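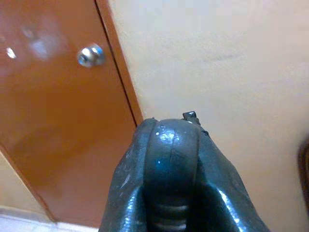
4.2 Self-reported cleaning hours

Diary studies of housework tend to take the diary at its word. We are less sure. Of the 392 households in the Rathore sample, 216 returned a full week, and the April entries look suspiciously tidy: sweeping is logged in blocks of exactly 15 minutes, day after day. Kontogiannis reads this as habit. It could as easily be people filling in the form on Sunday night.

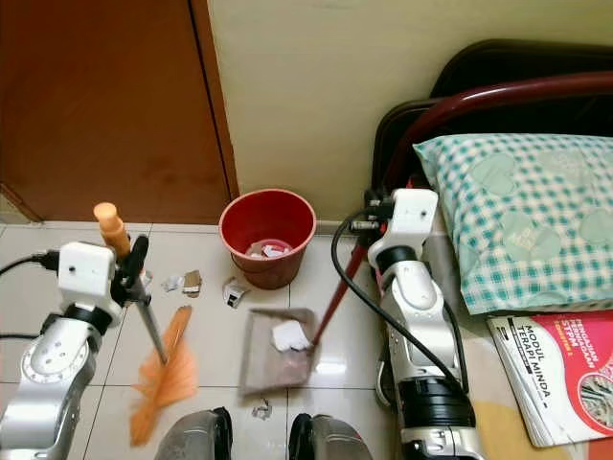
Meenakshi Malhotra

Figure 3. Floor sweeping with broom and dustpan, coded as "light cleaning" in both surveys.

The Rudholm survey used the same codes and found almost 70 minutes more a week – a gap too wide to put down to bigger homes. Neither survey checked its diaries against anything else.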